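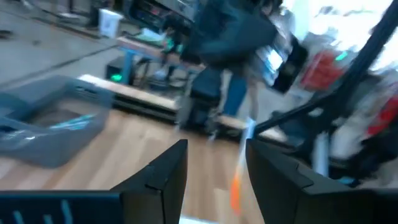
Drestside Hall, Pritchard Street: floor inspection, February
The sprung floor in the main hall was checked before the evening classes came in, starting at the store end and working towards the stage. Boards are marked pass, watch or repair, as last time. On light wood like this, anything bright orange stands out straight away, so the orange chalk is to be kept for repair boards and the grey for watch. Please do not use the blue tape, which pulled the finish off by the stage last winter.

Checked by: Gunhild Arnardóttir
Countersigned: Si-eun Han

1. Surface finish
Pass, with comment. Worn dull along the line from the double doors to the kitchen hatch. Recoat within the year. Bulton quoted for 138 square metres, which leaves out the alcove. Ask them to requote.

2. Loose or raised boards
Repair. One board lifts at the end nearest the radiator. Heel catches on it. Screwed down for now and chalked.

3. Gaps between boards
Watch. Wider than in autumn on the radiator side. Heating has been on all day for the playgroup. Measure again when it goes off.

4. Splinters
Pass. One sanded back by hand at the foot of the stage steps.

5. Socket covers in floor
Repair. Cover number two does not sit flush. Pradero part on order, delivery not confirmed. Rubber mat over it until then, edges taped with the low-tack tape only.

6. Slip test, dry
Pass.

7. Slip test, damp
Not done. Tester was on loan to the annexe.

8. Entrance matting
Pass, but the outer mat is full of grit and needs beating. Grit is what is wearing the finish.

9. Load notice
Missing from the store door. The limit is still 200 kg per stack of chairs. New notice to be printed.

10. Threshold strip, kitchen
Watch. Two screws replaced. The strip itself is bent.

Next check: after the recoat, or sooner if item 2 moves again.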